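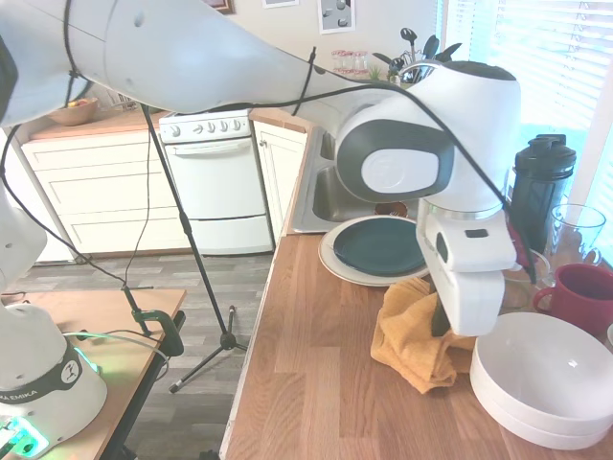
Babatunde Akinola
Senior Lecturer in Household and Consumer Studies, Flumbridge College

Chapter 4
Cloths, Towels and the Care of Kitchen Surfaces

The kitchen cloth is among the cheapest articles in the home and among the most heavily used. It is handled many times a day, passed between tasks that have little in common, and replaced at intervals which few households could state with confidence. Earlier chapters dealt with water supply, storage and the planning of the working kitchen. The present chapter considers the textiles used there, how they are chosen and how they should be washed, dried and finally discarded.

Much of the evidence discussed below comes from the Stosteck Household Survey, in which 2,257 households kept a written record of their cleaning routines for 30 days. A smaller group of 295 households also agreed to be interviewed at home. The survey is cited throughout the chapter, and its limits are examined in Section 4.5. Readers should note at the outset that the records were kept by the householders themselves, and that people tend to report the routine they intend to follow.

4.1 Terms used in this chapter

A cloth, for our purposes, is any reusable textile applied to a surface in order to clean it. A towel is a textile used chiefly for drying. The distinction is one of use, and the same article may serve as both in the course of a single evening. Microfibre refers to fabric made from very fine synthetic fibres, usually polyester or a blend of polyester and polyamide. Cotton cloths are described by weave where this affects how much water they hold.

Wiping crockery by hand brings cloth, plate and worktop close together, and for this reason the three are treated as a single system in the sections that follow.

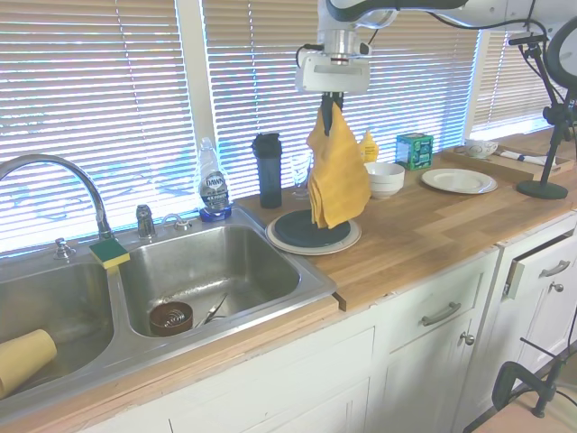

4.2 Cloths at the sink

Most kitchen cloths are kept within reach of the sink. Of the households interviewed, 87 stored every cloth there, whatever its purpose. A cloth left folded or bunched dries slowly, and one spread over a rail dries more evenly. Wooden worktops call for particular care, as standing water may enter the seams and raise the grain.

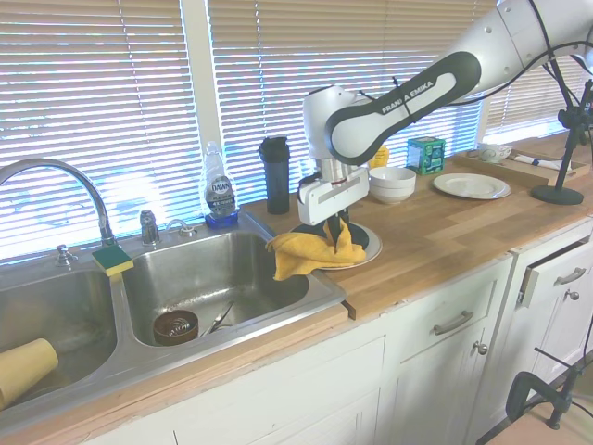 Figure 4.2 A yellow microfibre cloth draped over a plate beside a double-basin sink.

Rao's method of sorting cloths by task, introduced in Chapter 2, is taken up again in Section 4.3. Students who have not yet completed the Drurer worksheet on fibre types should do so before reading further.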